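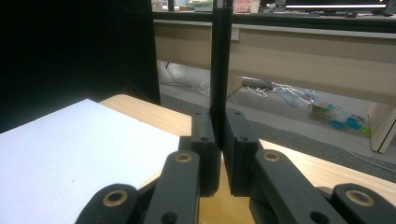
Accueil | Actu | Élections | Guides | Newsletter

Lire un sondage électoral sans se faire avoir

28 Sep 2024 – 16 commentaires – 104 partages

Vite fait, avant la prochaine salve de chiffres. Je prends la mairie d'Enau, l'enquête de l'institut Judden sortie cette semaine. Marche pareil pour une législative.

1. Trouver la notice. Pas l'article, la notice. Souvent un PDF en bas de page. Dates de terrain, mode de recueil, commanditaire. Pas de notice : on passe.

2. Regarder l'échantillon. 2000 personnes interrogées, marge autour de 2 points pour un score proche de 50. Ça c'est sur l'ensemble. Les « certains d'aller voter » sont moins nombreux, donc marge plus large. Les sous-groupes (jeunes, ouvriers, tel quartier), encore pire.

3. Comparer l'écart à la marge. Un point d'avance pour la liste sortante ? Égalité, point. La marge s'applique à chaque score, pas à l'écart, beaucoup de gens se trompe là-dessus.

4. Lire la question exacte. « Souhaitez-vous » et « voteriez-vous » : deux choses différentes. Vérifier aussi la liste des candidats testés. En mai, Judden testait encore une liste qui s'est retirée depuis, donc comparaison mai / maintenant à jeter.

5. Chercher les indécis. Parfois retirés du total avant publication. Si le total fait 100 tout rond, remonter à la notice.

6. Jamais un sondage seul. Prendre ceux du même institut dans l'ordre, puis un autre institut à côté. Tableur, une colonne date de terrain (pas date de parution !), une colonne par liste. On regarde la pente.

Pour les seconds tours, même méthode mais vérifer que le duel testé est encore possible.

Je ferai les reports de voix dans un autre guide.

M. Furtado

Partager | Imprimer | Commenter (16)

Ce site utilise des cookies. Accepter – Refuser – Paramétrer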